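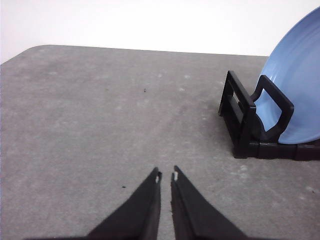 Home | Diary | Kitchen | Archive | Contact

January 2022

Measured the drying area again this morning. The rack has a footprint of 300 mm by 302 mm if the feet are included, and the supplier's sheet gives the first figure for both sides. Two millimeters is of no consequence on the table. It will matter on the shelf beside the sink, where the opening is exactly 300, so the shelf plan is dropped and the rack stays where it is.

Washed up after lunch in the usual order: glasses, plates, pans. Drying time for a dinner plate standing upright was 20 minutes with the window closed. Flat on a towel it took well over an hour and left a ring. I will not repeat the towel method. 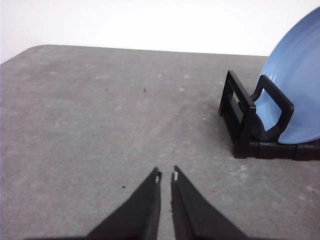

Surface cleaning was the second job. I have been using the Hustier powder since May, mixed weaker than the label says, and I suspect it is leaving a residue. On a gray top with a mottled finish the faint whitish smudges are easy to miss from above and show up only at a low angle. They are worse toward the middle and the right, the rack side, which points to drips carrying powder off the plates – or to me wiping in that direction and stopping short. Tomorrow: plain warm water, two passes, the second with a clean cloth. If the marks remain, they are in the finish and I will leave them alone.

Nandini Pinto called at 4. She has the Batora rack, with a drip tray, and empties the tray daily. I asked about the slope of the tray and she did not know. She will put a level on it when she gets home. She also wants her large serving plate back before the weekend, so it needs to be wrapped tonight.
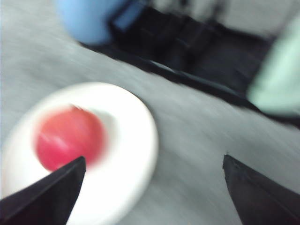
I told her I would bring it over with the two jars. Manikandan Kamath has the good bubble wrap and is asking for the roll back as well, so both errands can go in one trip.

Remaining for tomorrow: the water test, descale the kettle, new washer for the cold tap (half inch, fiber). Check whether the old washer was fitted upside down. The drip rate is almost 20 a minute and has not changed since I tightened the gland nut.

Filed under: Kitchen, Household notes
4 comments | Share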